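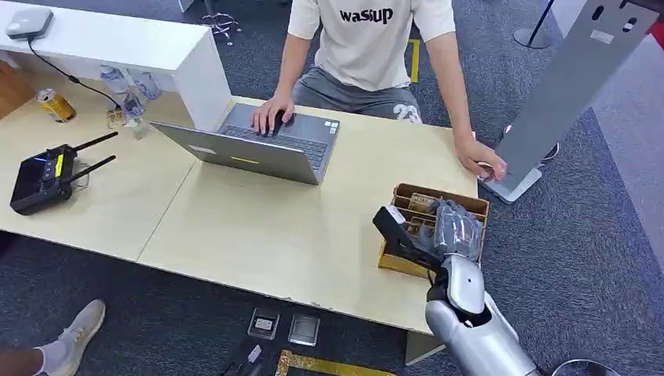

*Current layout, seen from the front. Compartment tray at the front right corner, radio remote to the left, drinks behind it.*

# Zoning a shared work table: laptop, radio remote, small-parts tray and drinks

**bench_delluscombe**

I am responsible for one table in a shared room at Delluscombe. It is light wood, on carpet, and it has to hold the following during a working session:

- one laptop, with its user seated at the back of the table
- one handheld radio remote with two antennas
- one small cardboard tray with compartments, worked from the front
- drinks

The tray is used from the front of the table, and its position near the front right corner is convenient for that. The problem is that the tray migrates. By the end of a session it has usually moved toward the edge, and on two occasions it has gone over. The contents are small and the carpet does not give them back easily.

The second problem is liquid. Bottles and cans collect at the back left, behind the remote. There is a can on its side in the photo. I would like a rule for drinks that people will follow without a sign.

The third is the cable. A white device sits on top of the cabinet behind the table, and a black cable runs down from it across the cabinet toward the table. I can reroute this if there is a reason to.

Constraints: I cannot drill the table or glue anything to it. The tall gray metal stand on the right side stays where it is. The laptop has to stay at the back, facing its user. Budget is small. Sessions run to 7 hours on a Wednesday and are shorter on other days.

Specifically:

1. What is the least intrusive way to fix a light cardboard tray in place?
2. Is it worth replacing the cardboard with plastic?
3. Where should the drinks go?

---

**horrocks_row**

Taking these in order.

**Fixing the tray.** A light tray moves because there is almost no friction under it and every reach into a compartment applies a small sideways force. Both can be dealt with using one sheet of non-slip shelf liner, the open-weave rubbery kind sold for kitchen drawers. Cut it slightly smaller than the base of the tray so that it does not show or catch on sleeves. It needs no adhesive. Wipe the table first; liner on dust slides nearly as well as bare cardboard.

If the tray is very light even when loaded, add mass. A flat steel plate or a ceramic tile under the tray, with liner above and below it, is enough. Avoid putting weight inside the compartments, where it takes up space and gets removed by the next user.

Set the tray back from both edges. I use 3 inches as a minimum on each side. At that distance a tray that is knocked will normally stop on the table. Mark the position with low-tack painter's tape, at the corners only. Full outlines peel sooner and look worse. Test the tape for an hour on a part of the surface that is out of sight before you commit, as some finishes mark.

**Cardboard or plastic.** Cardboard is acceptable for dry parts. It is quiet, it does not build up static to the extent that cheap plastic does, and it costs nothing to replace. Its weak points are the divider joints and the bottom corners. Inspect those monthly. If a divider lifts out when you pick up a part, run paper tape along the base of the joint. Replace the tray when the base is no longer flat, since a bowed base rocks and the liner loses contact.

I would move to plastic only if liquid cannot be kept off the table. A Horrocks drawer insert or anything of similar depth will do. Check that the walls are no higher than the ones you have now. Taller walls make it harder to pick small items from the compartments, and people compensate by tipping the tray.

**Drinks.** Off the table entirely. A small side table or a low crate within reach of the laptop user is sufficient. The present location is poor because anyone reaching for a bottle from the front passes an arm over the remote, and a spill at the back left can run forward under it. Closed bottles are tolerable. Open cans are the actual risk.

The same applies to empties. An empty can still holds a few drops, and a can on its side is in the correct orientation to release them. Put a bin closer to the chair than the table is.

---

**kestix_user29**

just use a tray with a rim. we had the same thing at Bukton and put the parts tray inside a cafeteria tray. if it tips the stuff lands in the big tray and not on the floor. been fine since February

for the drinks we only allow screw caps. no cans. took one week for people to get used to it

---

**flatpack_notes**

The answer about liner is correct. Three additions.

**Remote.** Give it a fixed position too. Lay it with the antennas pointing away from the side people reach from, and leave a clear hand's width around the tips. An antenna that is regularly brushed by a sleeve will loosen at the hinge. A folded cloth under the unit stops it sliding and protects the wood.

**Cable.** Clip it to the side of the cabinet with removable hooks and bring it to the table at the rear only. Leave one loop of slack at the cabinet end. Nothing should cross the front half of the table. I would do this before fixing the tray position, because a snagged cable can move everything on a table at once.

**Right-hand side.** The laptop user's left hand rests close to the metal stand, so that side is already narrow. Do not solve the drinks problem by moving them there. If the tray has to come in from the edge, move it toward the center and check that the laptop lid can still be opened fully.

On the cafeteria tray: it works as a catch, but measure first. A standard one takes up a good part of a small table and brings its own edge nearer to the corner. A shallow baking sheet is a more manageable size, and the liner goes under the sheet as well as under the cardboard.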